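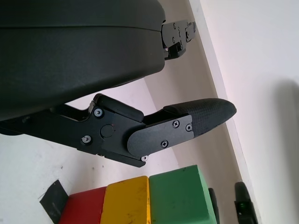 Yellow always went last, her sister said over the phone, and anyone who had grown up in that house ought to remember it. Red first, then green, then yellow on top.

She said she remembered it differently. Their father had bought the blocks in Dosau for 2 coins, and he built from whatever was nearest his hand.

"He never did," her sister said. "He had rules for everything."

They had argued about the house that way too, and about the 500 he left to the neighbor. She moved the phone to her other ear and looked at the table.

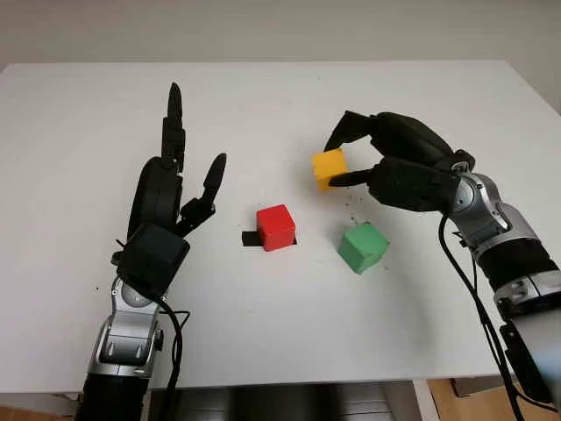
The red one had been her favorite. She was nine the September she took it to school in her coat pocket, and she held on to it through the whole bus ride to Gisalik. When she got home he asked where it was. She put it down in front of him and he went on building.

"Are you still there?" her sister asked.

"I'm here."

"So which is it going to be?"

She said yellow could go last if it mattered that much. Her sister said it didn't matter, and then asked what she was making for supper.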